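Notebook Home Entries Materials Search

October, glaze tests, batch 7

Mixed the ash glaze again with the Gruramwood ash, washed twice this time and sieved through 200 mesh. The first bucket settled hard overnight. Added 2 percent bentonite and it stayed up until the afternoon, so that goes in the recipe from now on.

Damian dipped the tiles, four seconds each. Shabnam thinks four is too long on the Ranum clay and I agree — the bottom edges had a thick roll before they went in. Wiped them back with a sponge. Teresa wants the same test on the Benari stoneware before we order more.

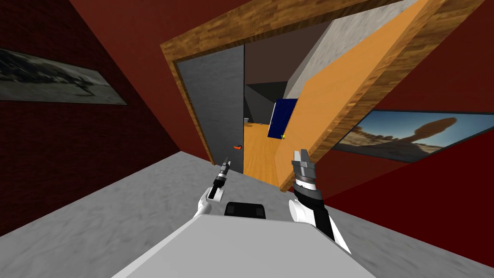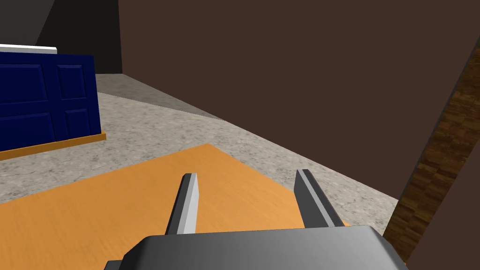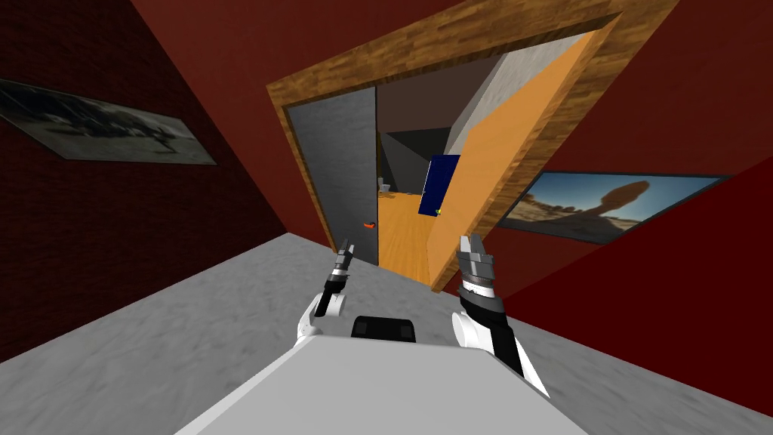

Simulated views, grippers in all three.

Kiln unpacked at 9:30. Tiles on the top shelf came out pale green and runny, the lower ones dry and brown. Cone packs say the top was hotter by most of a cone. Joaquim will check the elements and the door seal. I moved the witness cones closer to the middle for next time.

Pinholes on the white slip tiles again. Could be the bisque is too low, could be dust. Try a slower climb and a short hold at the top, and change nothing else.

To do: weigh out batch 8, relabel the ash buckets, ask Lucyna for her old line blend sheets.

Comments (4) Shares (2)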